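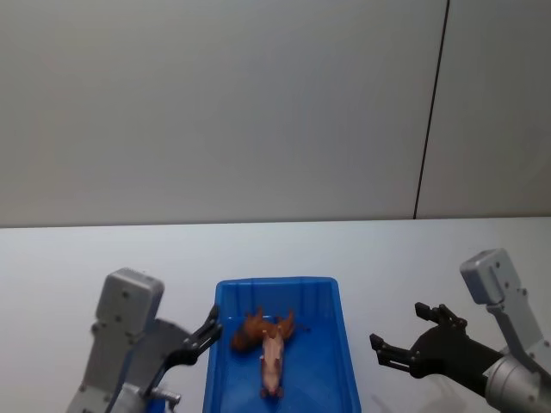

How to Sort Toy Animals Without Buying a System

Every storage company wants to sell you a system. Treltar has one with dividers and stick-on labels, and Mornia has one where the lids lock together. I've tried both, and I don't believe either made our floor any clearer. A plain plastic bin did the job, and I doubt you need more than that.

What you need

One open bin, low enough for a child to see into
A clear table
A damp cloth
A bag for the ones you're giving away

Step 1. Clear the table first. Everything off, even the mug. If you start sorting on a crowded surface you'll be moving piles for an hour.

Step 2. Bring the animals over a few at a time. The usual advice is to tip the whole collection out so you can "see what you have." I've done it. You see a mess, and then it's dinner time.

Step 3. Wipe each one and check the legs and tail. Split plastic goes in the trash. Skip the vinegar soak people keep recommending. Warm water and a drop of dish soap cleaned ours fine.

Step 4. Put the keepers in the bin. Lay them down any way they fit. Standing them up looks nice until someone carries the bin across the room.

Step 5. Stop before it's full. My neighbor Nouhaila Ashour swears by a limit of 17 animals per bin. I can't see what's special about 17, but having a limit does help. When a new one comes in, an old one goes in the bag.

What about sorting by type?

Farm in one bin, jungle in another, dinosaurs in a third. I kept that up for 2 weeks. The kids put the cow with the lions every single night, and I was the only person who cared. If your child enjoys sorting, let them. Otherwise use one bin and move on.

Do lids help?

Not in our house. The lid ended up under the couch and the animals ended up next to it.

Put the bin back on a low shelf when you're done, and wash it out when it starts to look grubby.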